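Student robot club gets packing for the Pruver challenge

Dilside Robotics Club has a new favourite subject, and it's cardboard boxes. Members have spent the spring teaching a robot to handle boxes and tape for the Pruver packing challenge at Gastuddale, and the club's white worktop is seeing plenty of use.

The task sounds simple until you try it! Each team has to get its robot to pick up ordinary packing supplies and put them where they belong, with no hands allowed once a run has started. 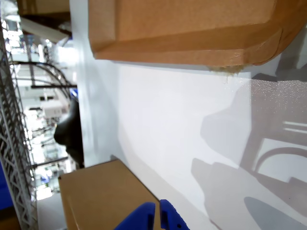 Tape is the tricky bit

Boxes have nice flat sides to grip. A roll of tape is another matter – it can be picked up by the rim or across the flat, and the students have been arguing happily over which is best. The club has eight members on the team this year, most of them new since March.

"I love the sessions where they change one small thing and everybody crowds in to see," said club leader Lourenço Godinho. "They're writing far better code than I did at that age."
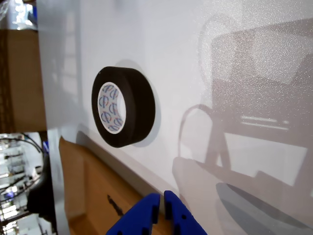

The blue gripper and a roll of black tape on the club's worktop.

Teams can score up to 100 points in a round, with extra marks for a tidy finish. The Munteanu Fund has given the club £532 towards spare parts and the coach fare.
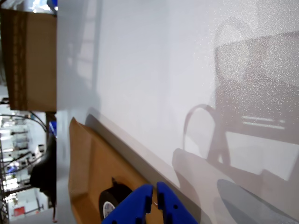

Can new members still join?
The team list for Gastuddale is full, but the club takes new starters all year and you don't need to have written any code before.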